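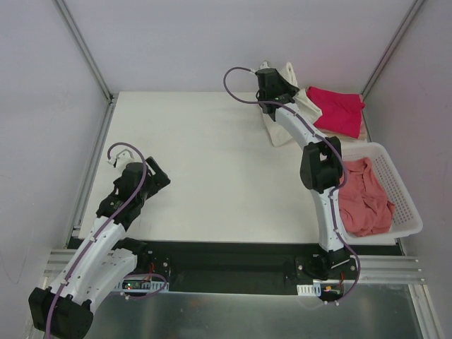
Folding cell at the Gillarley laundry. Right arm on the cream cloth, red and beige next to it, one coral piece still in the basket.

1/ I've worked at Flindside's Gillarley site for long enough to have folded on every table in the building. The arms have been on small cloths since August. A few people asked how it's going, so I'm putting it in one thread.

2/ Small cloths means face washers, hand towels, cleaning cloths and salon towels. Sheets and tablecloths went to the big ironers before I started, so small stuff was the last thing we still folded by hand from start to finish.

3/ The cell came from Ionescu. It's a white table with walls, two arms on the front side and a basket at the right edge. It only takes one basket at a time and somebody has to bring it.

4/ Speed first, everyone asks. A good folder here does 700 small pieces in a shift with breaks. The cell does 200 in the same hours. It also runs after the evening crew goes home, but only until the basket is empty.

5/ So it hasn't replaced a folder. What it has done is change what the folder does. On my shift one person looks after the cell and folds at the table beside it. You fold, you hear the tone, you go over, you see what it wants.

6/ Mostly it wants a cloth moved. Two pieces stuck together is the usual one. Static makes it worse, and so does anything that came out of the dryer in a ball. We shake things out before they go in the basket now. We never used to bother, because your hands do it as you fold.

7/ Colour matters more than I thought it would. White cloth on a white table is the hardest for it. Strong colours go through with fewer stops. The salon towels are mixed colours, so those go to the cell and the white hand towels stay with us.

8/ That sounds small but it moved the work around. The salon bags used to be the nice job. Bright, light, nobody checks the corners too hard. Now the hand work is nearly all white hotel stock and it's a duller day. I raised that at the shift meeting and got a nod.

9/ On the good side, my wrists. I used to strap the right one by the end of the week and I've stopped. Other folders say the same. Part of that is just walking to the cell and back and not standing in one spot.

10/ On the bad side, the tone. It's the same pitch as the dryer finishing, and the dryers are right behind us. For the first month we all looked up every time. We asked for a different sound and Ionescu said it was a setting. It's still the same sound.

11/ Jobs. Flindside has 103 people across Gillarley and the Naltitz depot. No one has been let go over the cell. Two folders who left over winter weren't replaced on our side, and their hours went to the night load at Naltitz. Management calls that separate. I'd like to see it in writing.

12/ Pay. Whoever looks after the cell gets the machine allowance for that shift, same as the ironer operators. That took some arguing. The first roster had it down as ordinary folding, and the union delegate had it fixed before the next pay run.

13/ Training was a morning. How to stop it, how to clear a cloth, how to start it again, who to ring. If an arm needs more than that we ring. You don't put a hand in while it's live, and that includes the quick grab when you can see a corner sticking up and it would take one second.

14/ The supervisor keeps the stop log. Last month there were 564 stops. Every one of those is a person walking over. I asked for the log to go on the noticeboard next to the piece counts, so that when our hand numbers drop a bit people can see where the time went. It's up there now.

15/ Quality is fair. When it gets a square fold it's a neat square fold. When it misses, it misses by a lot and you redo the piece from flat. Some of the customers have asked which towels are done by machine. The drivers tell them they don't know, and they don't.

16/ What I'd change if it were up to me: the basket at hip height, the sound, and a stool that fits beside the table. Also put the shake-out on the roster as its own task, as right now it comes out of the folder's time and doesn't get counted anywhere.

17/ There's talk of a second cell at Naltitz in the new year. If you work there, ask about the allowance before it arrives and get the job description printed. Happy to send ours if you message me.

18/ To the person asking whether it does fitted sheets: no. Neither do half of us.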